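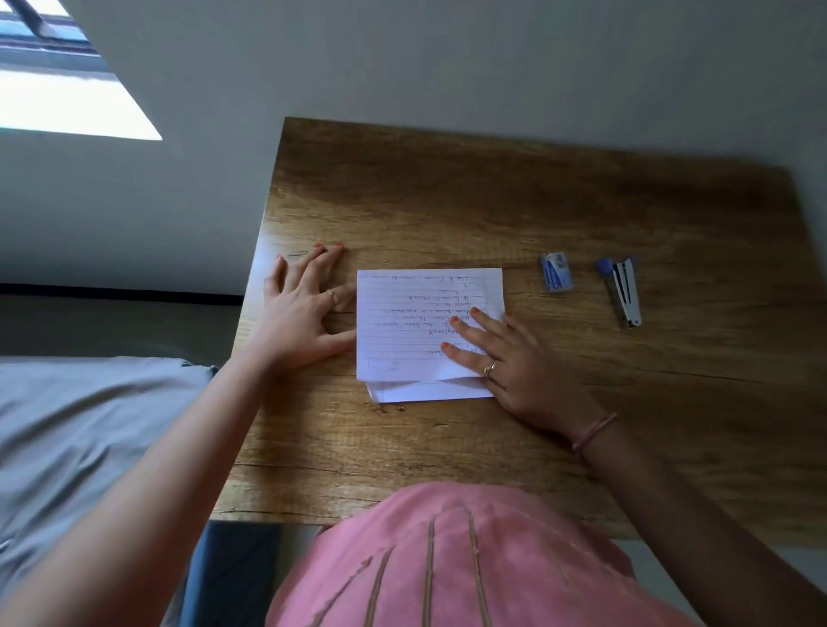
**Figure 1.** Desk task from the demonstrator's viewpoint: both hands at the paper stack, with the stapler and staple box to the right.

### 3.2 Demonstrations by hand

We collected 289 demonstrations of small desk jobs in the Tullside set, all performed with bare hands and seen from the head. An earlier round, in March, used the Droder remote-control rig, and its operators were asked to square up paper and staple it through two joysticks and a foot pedal. They managed, in the sense that paper was eventually attached to other paper. The median attempt took 280 seconds, and one operator asked whether the robot might prefer a paper clip.

Working by hand is quicker and a good deal kinder to the stationery, but it moves the difficulty elsewhere. People do not hold still for the benefit of a pose estimator. They flatten a sheet with one palm while the other hand rests beside it doing, as far as our labels are concerned, nothing at all. We first marked such resting hands as idle. The policy trained on those labels duly kept its left arm out of the way and chased the paper across the desk.

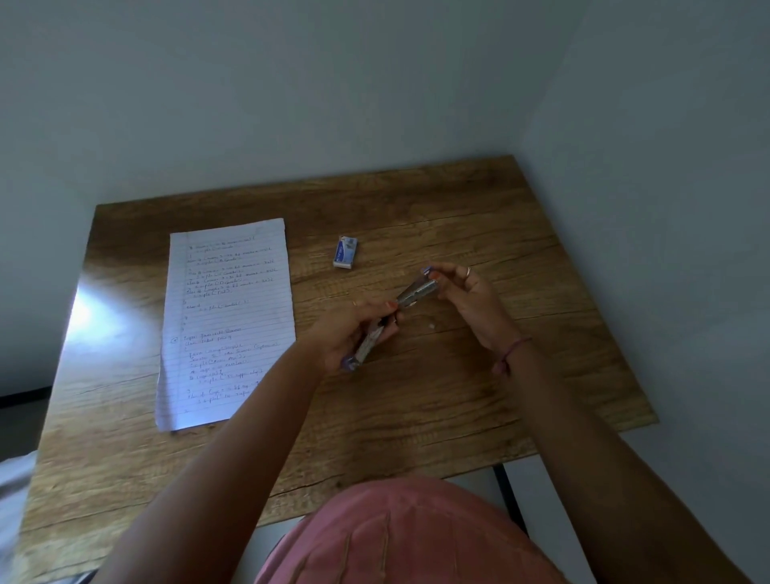
Small objects handled with both hands were harder still. When a pen is held in the fingers, much of it is hidden by the fingers, and the parts that matter most are the smallest. Rakena, our hand tracker, lost at least one fingertip in most pen clips and sometimes replaced it with a fingertip of its own devising. We therefore dropped finger-level targets for these clips and kept only wrist paths and a coarse grip label, corrected by hand in 619 places - a figure we report with some feeling.

The retargeted paths were then replayed on the Vastard arms at half speed. Section 4 gives the results for paper handling; those for pens are in the appendix, where they are less likely to be read.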